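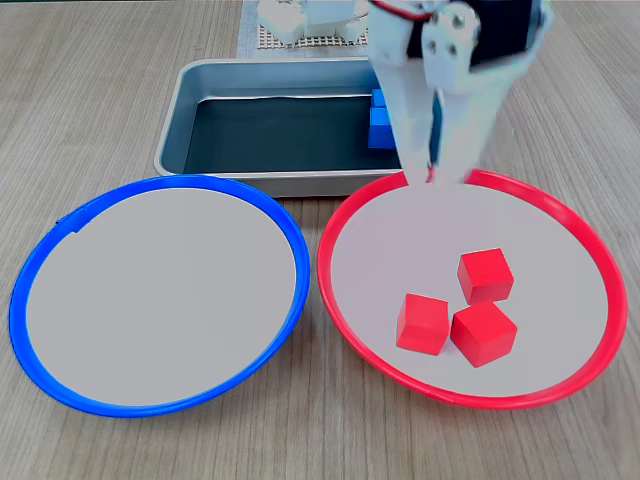 1. Setup

Sorting by color, household version. The whole project is about how you lay out a table so that things end up in the right place without anybody having to think much. My home inspiration was the junk drawer, but a junk drawer is impossible to compare from one day to the next, so: colored cubes.

Red-rimmed plate for the red ones, blue-rimmed plate for the blue ones, steel tray behind for whatever hasn't been sorted yet. Both plates have the same pale gray inside, so the rim is the only clue. Three reds on their plate at this stage, blue plate still empty, two blues over at the right end of the tray.

Table is light wood. Tried a dark cloth at first, hated it, the cubes looked brown in the evening.

2. What I wanted to find out

- does a colored rim work as well as a written label
- does it matter how far apart the plates are
- does the starting tray need to be a different shape from the plates

Third one came from Tincuța Ardeleanu, who read my proposal and wrote "why not three plates?" in the margin. Fair question. Spent a whole week of August on it.

3. Method (short)

Two layouts. Layout A, plates side by side, rims nearly touching, tray centered behind. Layout B, plates at opposite ends of the table, tray in the middle. Same cubes both times. People from my floor sorted, I wrote down mistakes and anything they said out loud. 64 rounds for A, 58 for B. Should of been equal but I ran out of people before the break.

A mistake = cube on the wrong color plate, or dropped on the table and left there. Picking up a cube and changing your mind didn't count.

4. Results

A was easier. Everyone said so, even the ones who made more mistakes in it. Hands stay in one spot and you see both rims in one look. In B people turned their head, then lost track of which side was which, and a few sorted the whole tray backwards and only noticed at the end.

Tray shape: yes it matters. With a third round plate as the start, two people put sorted cubes back into it. With the rectangular tray that never happend.

Labels vs rims: rims won, but I only ran labels in layout A so don't lean on this too hard.

5. Problems

Plates slide. Put a bit of putty underneath from round ten on, so the early rounds are not quite the same thing. Also my timing sheet for B has a gap where I forgot to write the end time, those rounds are in the mistake count but not in the times.

6. To do before final version

Redo the chart, axis is wrong. Ask Pîrvu lab if their older layout notes can be cited. Run labels in B.

Comments (3)

Irnovitz
did you try it with more than two colors? feel like side by side falls apart at four plates

Broveria
The backwards sorting thing is so real, I do this with laundry. Nice report, fix the chart lol

staludley
section 3 says layout A is 64 rounds, is that with the putty rounds or without?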